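Working Rules for the Gripper Bench
Project report, Beril Sönmez
October 2022

Our course project had two parts: teach a robot gripper to work with latches, and write a set of lab rules that other student groups could follow. This report covers the rules. The first draft came from Padilla, the group that had the bench before us, and we changed it as we went.

The old draft had one speed limit for everything. We split it. Away from the work the arm may run at normal speed, but within 45 mm of any metal part it drops to slow mode, and one person keeps a hand on the stop button. The person at the stop button does not type or take notes.
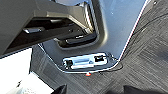 The second rule is about cables. They must be checked before each session and again after the arm has been moved by hand. Any cable lying on the floor near the work gets noted in the log, along with which side it runs on. We argued over taping every cable down and left that to each group.

Third, every run is logged, including the ones we stopped early. We logged 339 runs, and 4 of them had no operator name, so the form now will not save without one.

We did not write a rule for changing finger pads. Dunmont, the group taking over the bench, has asked for one and will get our notes on pad wear.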